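Fillovier hand gripper, setup and care notes

README for the folder. Last real edit 26th August, small fixes after that whenever I get annoyed enough.

What's in here

I keep the two-finger hand grippers going for the Fillovier table sessions, and these are my notes on how one of them gets set up, checked and put back together when it stops behaving. If you want the recordings themselves, they live in the sessions folder next door. This one has the notes, the calibration files, the wear log and one still I use when I'm explaining finger angle to new people.

The notes cover unit 9 because that's the one I've had apart most often. Unit 13 is built the same way and everything applies. Unit 14 has the newer wrist plate from Harms, so skip the section on the plate screws if that's yours (the fingers are identical, go ahead and read that part).

Files

setup_notes.txt is the long version of what you're reading, with all my grumbling left in.
wear_log.csv has one row per check: unit, pad side, pad condition, pin play, who looked.
cal/ has one file per calibration. The newest one is the one to use. Please don't delete the old ones, I compare them.
stills/ has the finger angle picture.

Getting it ready

Wipe the pads first, before you power anything. I use a plain damp cloth and then a dry one. No alcohol! It makes the blue pads go shiny after a few weeks, and a shiny pad lets go of plastic film, and plastic film is most of what we pick up.

Then squeeze the trigger all the way and let it out slowly. Do that a few times and just listen. A healthy gripper makes a soft, even sound in both directions. If you get a tick near the end of the opening stroke, one of the pins has started walking out, and you'll want the pin section below before you record a single thing.

Now plug it in and run the open/close calibration. It asks for fully open, then fully closed, then fully open again. Let it sit still at each end until the reading stops moving. The two open readings should match almost perfectly on a scale that goes to 1000. If they don't, run it again before you go hunting for a fault, and if they still don't, check that the cable isn't pulling on the slider. I once lost an entire morning to a cable tie that somebody had put on too tight. It was me, I put it on.

Last thing, look at the fingers against a table. I do this with the gripper wide open and the pads low near whatever I plan to pick up. The pads on the two sides should mirror each other. If one tip looks steeper than the other, the linkage on that side has slipped on its pin or the pad has been glued on crooked, and both of those are fixable in a few minutes.
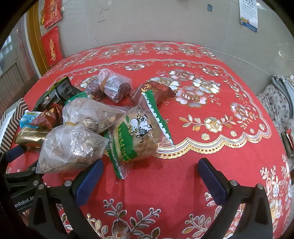
Theda Rieger disagrees with me about checking over a patterned cloth and would like that on record: she finds the tip angle much easier to judge over a plain surface, with a strip of white card laid between the fingers, and she says my way only works for people who have already seen a hundred good ones. Fair point. I've put a strip of card in the gripper case, so use whichever you like. I still prefer doing it over the things we're going to handle, partly because I also get to see how much room I have to come in beside a bag without the linkage shoving it along.

Pads

Soft bags and crinkly wrappers are hard on pads in a sneaky way. They don't tear anything, they polish it. Run your thumb across the pad and then across a new one from the bag of spares, and you'll feel the difference long before you see it. When a pad goes, I change both sides together so the grip stays even.

To change a pad: peel from the tip end toward the pins, clean off the old glue with your fingernail (or a plastic scraper if you value your nails), press the new one on and clamp it overnight. I've tried rushing it. The pad creeps up the finger and you get exactly the crooked tip I was describing.

Pins

Each finger shows two pins from the front. They're a push fit, and they do loosen. Press gently sideways on the tip with the gripper half open. A hair of movement is normal, a click isn't. If it clicks, take the pin out toward the back, wipe it, and put it in again with the tiniest drop of medium thread lock. Keep the drop off the linkage face or the whole finger goes stiff and the closing reading drifts, and then you'll be blaming the sensor like I did all through November.

Don't oil the pins. I know, I know, it's tempting. Oil collects crumbs and cloth fluff, and it ends up on the pads.

Plate screws

Units 9 and 13 only. Snug them up by hand in a cross pattern and stop when they stop. The threads are in plastic.

Known problems

The closing reading drops a little after a long session. A fresh calibration clears it and I haven't found the cause.

The trigger spring squeaks on unit 13. Harmless, but you'll hear it in the audio.

Wear log rows from before the Emgate sheets were merged have no name in the last column. Citlali Villalobos is filling in the ones she remembers.

Still to do

Spare linkages for the left side (we have plenty of rights, don't ask)
A proper pad clamp to replace the clothespins
Move cal/ to dated file names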